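Visits > Robotics > Open Days > Brerholm

Saturday at the Brerholm hall: an afternoon with hand-held grippers

I have wanted to get into the Brerholm open day for ages, and this June I finally did! Doors opened at ten, the train was late, and I still had the better part of the day on the floor. The catalog listed 754 items of hardware. I spent nearly all my time on two of them, the Grument and the Votport, both hand-held grippers with a camera on the body, made for recording a task by hand before an arm ever tries it.

The Grument came first. It weighs 298 grams without its cable, and you feel that in the wrist after ten minutes (in a good way, mine didn't ache). The fingers have a lot of give, so a small drawer knob is no trouble if you come at it straight. 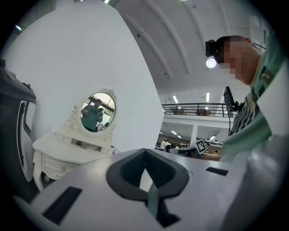
Fingertips closed, with the vanity table and its oval mirror behind.

The Votport has a stiffer trigger and I liked it better for tiny things. Small boxes, caps, anything you'd pinch. On wide objects I kept closing too early and had to start over. The staff let you swap as often as you like, and going back and forth is the best way to judge them, much better than reading a spec sheet.

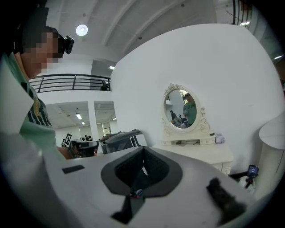
I also asked about tracking near mirrors, which has given me grief at home with my old Chiang controller. The answer was to slow down on the approach and check the replay before moving on. I'll try that. The demo log was at 2923 takes when I left, and I'm proud to say a few of the clumsier ones are mine. Bring a snack, the coffee stand closes at two.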